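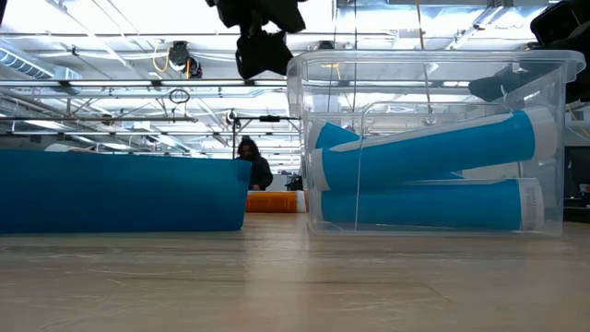

Perrine Le Goff wrote:

The storage guidance asks that sealant cartridges be kept by type in the clear bins. At Zollside we now have blue and orange cartridges going to the same bench, and the stock sheet does not say whether they may share a bin. The sheet lists 1,141 cartridges and the shelf count came to 1,103. I would be grateful for a ruling before the August order is placed with Visser.

[End of quoted message]

Dear Perrine, dear list members,

Thank you for raising the matter. The rule on separation by type applies to shelf storage only. A bin in use at a bench may hold blue and orange cartridges together, provided that they are returned to their own shelves at the close of work. Three blue cartridges and one orange in a clear bin is an acceptable bench load. 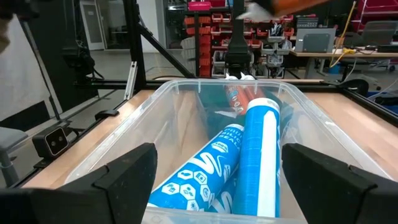

Page last changed: 2/8/22

Cartridges should be laid in the bin with the printed label readable from above wherever possible. Opened cartridges are not to go back on the shelf – they belong in the tray marked Jerkodeck, with the date of opening written on the barrel.

Shelf boxes hold up to 20 cartridges. Please do not overfill them, even for a short period.

As to the difference in the count, please enter the lower figure and attach a note. The Andmont stockroom will compare it with the bench withdrawals, which were recorded on a separate form. Line 26 of the stock sheet should be left blank until that has been done.

Regards,
Jeptoo Nyamweya
Stores and Supplies, Andmont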